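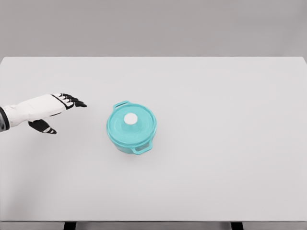
Ruth Pilkington wrote to us that her old intrusion sensor sent so many alerts her staff had stopped opening them, and that after a month with the Wirnasska unit they were reading the list every morning again. Her network has 60 machines on it, mostly lab computers and printers.

Wirnasska N2 Network Sensor

The Wirnasska N2 is a small network monitoring device for research labs, colleges and offices. It connects to a mirror port on your main switch and watches traffic for signs of a break-in. It does not sit in line with your traffic, so your network keeps running if the sensor is turned off.

What it looks for

Repeated login attempts on servers and shared drives
Machines that start talking to addresses they have never used
Large transfers out of the building at night
Devices that were not on the network the day before

Alerts are grouped by machine. If one computer sets off the same rule 40 times in an hour, you get one entry with the times listed under it. You can mute a rule for one machine and leave it on for the rest.

Setup

Plug in power and the mirror port cable, then connect the second port to your management network. Open the setup page in a browser and choose a password. The sensor spends its first week learning normal traffic and sends only high priority alerts during that time. Please do not move it to another switch in that week or the learning period starts over.

Specifications

Monitored devices: up to 600
Traffic: up to 700 megabits per second
Ports: two copper Ethernet, one USB for backup
Log storage: 40 days, older logs are overwritten
Mounting: shelf, or rack with the Paju bracket (sold separately)

Updates and support

Rule updates come out every Sunday and install at 3 a.m. local time. You can change the hour or install them by hand from a USB drive. Rule updates are included for the first year.

Logs can be exported as plain text or sent to a Stullano log server. For orders of five units or more, contact Pierina Carbone in sales. For returns, have the serial number from the underside of the unit ready.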